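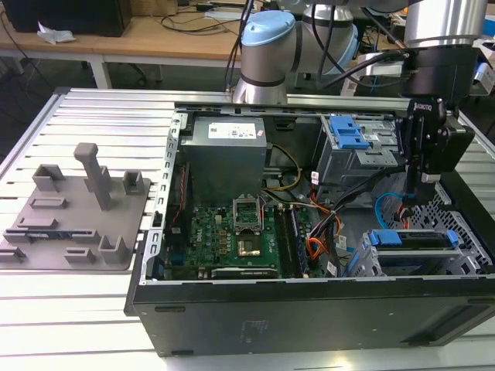

Taking memory out of a desktop PC with a robot arm
Project report, Na-rae Kong, April

What the project is
Our project group had one term to get a robot arm to do part of a PC strip-down. We picked the memory modules to start with, then the drives if there was time. I wrote the motion part and this report. The control program is called Levon, after the group that started it last year, and we kept the name.

Setup
The tower lies on its side on the slotted bench with the side panel off, so the arm can reach everything from above. The gripper has two fingers. A 3D-printed plate stands next to the tower on the bench. The first version of the plate, Denix, moved when it was knocked, so we printed a heavier one.

We measured the positions of the slots and the drive cages from one corner of the case and typed them in by hand. This took most of a Saturday. If the case is moved, all of them have to be measured again.

Cables
The cables gave us more trouble than the memory did. Yellow and black wires come out of the power supply and loop over the middle of the case,

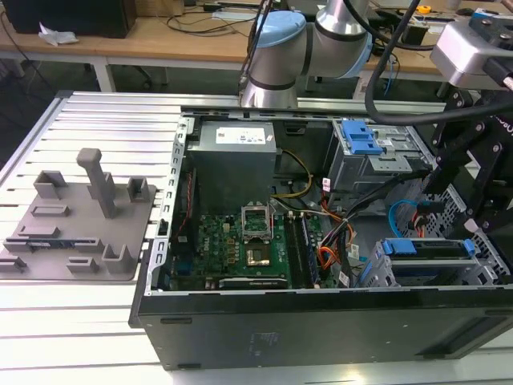 and they do not lie the same way twice. A path that was clear in the morning could be blocked after lunch. We added a stop point above the case where the arm waits until one of us has looked and pressed a key. It is slow but we stopped catching wires.

Results
We did 41 runs with the final program. The arm released and lifted a module in 2 out of every three, more or less. Most of the failures were at the clips, where a finger came down slightly to one side. One full run takes about 700 seconds, and a lot of that is waiting at the stop point.
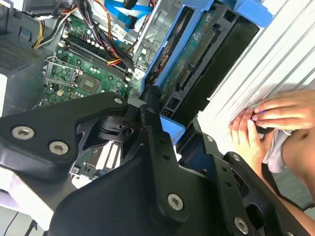

Why not use a camera to find the slots?
We ran out of time. The wrist camera was used for checking the position by eye, and the next group could use the same pictures to correct the measured points before the fingers go down.

Left to do
The drives have not been tried with the final program. The measured points are in the Levon folder, and the drawings for both plates are in the one marked Denix.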